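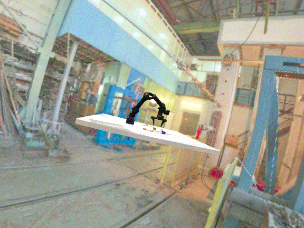 Tallatham Simulated Manipulation Challenge

The Tallatham Simulated Manipulation Challenge is a student robotics competition held entirely in simulation. Teams write control software for a virtual robot arm, which must pick up small objects from a tabletop and place them at set positions. It is open to school clubs and first-year college students, and no team needs to own a robot.

History

The challenge grew out of an evening class at Tallatham College, where students shared a single teaching arm and often waited weeks for a turn. A simulated version was written so that coursework could be done at home. Two neighbouring clubs, Sulow and Wamow, asked to use it, and the first contest between the three was held the following July. The most recent season had 44 teams.

Format

Each team is given the same arm model, fitted with a two-fingered gripper and mounted near the back edge of a white tabletop. Small coloured objects are scattered in front of it. Their starting positions are changed for every run and are not known in advance.

A round consists of 5 runs. Objects placed correctly score full marks, and objects moved but left outside their target score a part mark. Anything pushed off the table scores nothing and stays out of play until the run ends. Total time is used only to separate teams with equal scores.

Backgrounds

The table is set against a rendered interior, which is replaced between rounds. The interiors include an industrial workshop hall with shelving, steel frames and an overhead crane girder. The table floats within the hall, and the whole view may be tilted. The background has no effect on the physics – it is there to test whether a team's vision software can still find the objects when the surroundings are cluttered. The library holds some 65 interiors, part of which is kept back for the final.

Software

The simulator, known as Hägglund, was written by students at the college and is maintained by former entrants. It runs on an ordinary laptop, although rendering is slow without a graphics card. Teams may train their programs on a practice set of 2,565 object layouts, released at the start of each season. Code from earlier years may be reused if it is declared on the entry form.

Related activities

Sulow runs a beginners' class using the same software, with a plain background and one object. Wamow holds a practice round in March.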